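Jurklow Computer Reuse
Bench and Used Desktop Inspection Checklist, with comments

Inspected by: Ebony Doolan
Date: April 14, 2022
Area: Teardown bench, Nakum Street workshop
Next inspection due: May

Ratings used: OK, Fix (can keep working, repair before next inspection), Stop (do not use until repaired).

SECTION A. ROOM AND BENCH

A1. Walkway clear from door to bench. OK
A2. Power board off the floor, no damaged leads. Fix
Comment: Outer sheath on the grey lead is nicked near the plug. Taped for now. Tape is not a repair, so order a new one.
A3. Bench stable, no sharp edges. OK
Comment: Small screws fall through gaps in bench tops. Keep using the magnetic dish.
A4. Lighting good enough to read part labels. OK
A5. Extinguisher in place, tag current, nothing stacked in front. OK
A6. First aid kit stocked. Fix
Comment: Low on fingertip dressings. Most of what gets used is for cuts from case edges.

SECTION B. BEFORE THE CASE IS OPENED

B1. Mains lead unplugged at the wall and at the machine. OK
B2. Power button held in after unplugging to drain what is left. Fix
Comment: Two people on the roster were skipping this. I spoke to both. Add it to the card on the wall in bigger print.
B3. Wrist strap tested and clipped to bare metal. OK
B4. Rings, watches and lanyards off. OK
B5. Job sheet started, asset number copied down. OK
Comment: The Marinho batch came in with the stickers half rubbed off. Write what can be read and put a line through the rest. Don't guess a digit.

SECTION C. INSIDE THE TOWER

Work through this section with the tower on its side and the side panel off. Leave everything seated until the look-over is done and written up. Parts that get pulled early end up in the wrong tray and then we can't tell which machine the fault belonged to.

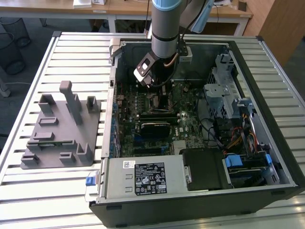
Dust is the first thing to check, then damage, then cables. Look around the heatsink and between the memory slots, where fluff packs in and is easy to miss from above. On a Dell with a layout like this one, the drives at the bottom right come out in blue plastic carriers, and the yellow, red and black power cables run along the same side, so check that none of them is pinched before a carrier goes back in. Never pull on the wires. Hold the plug.

C1. No swollen or leaking capacitors. OK
Comment: One board in the Marinho batch had a brown crust at the base of a capacitor. Tagged and put on the scrap shelf.
C2. Heatsink firmly fixed. OK
C3. Graphics card fully seated and held at the slot end. OK
C4. Cable insulation sound, no melted plugs. OK
C5. Power supply label legible and rating copied to the job sheet. Fix
Comment: Missing on 3 of the 22 job sheets I read. The power supply itself is never opened here, whatever the fault.
C6. Metal edges on drive cages checked before hands go in. Fix
Comment: Brackets get bent upright and left that way. Bend them back or put tape over them.
C7. No loose screws left in the case. OK
Comment: Tip and listen. If it rattles, find it.

SECTION D. DRIVES AND DATA

D1. Drives logged by serial number before leaving the bench. OK
D2. Drives waiting for wiping kept in the locked cabinet. Stop
Comment: Cabinet lock turns but does not catch. Drives moved to the office safe until the new lock is fitted. Voklow have quoted and can come next week.
D3. Wiped drives carry a green dot and initials. OK

SECTION E. CLOSING UP

E1. Side panel fits without force. OK
E2. First power-on done with a second person in the room. OK
E3. Bench cleared and swept, screws sorted. Fix
Comment: The screw tin has become a bit of everything again. Long case screws in a drive will wreck it, so please sort them.

SUMMARY

31 machines on the shelf at the time of inspection, 30 with a job sheet attached. The odd one out is the small black tower by the sink. Whoever started it, please see me.

One Stop item (D2). Fix items to be signed off on the workshop copy as they are done.

Signed: E. Doolan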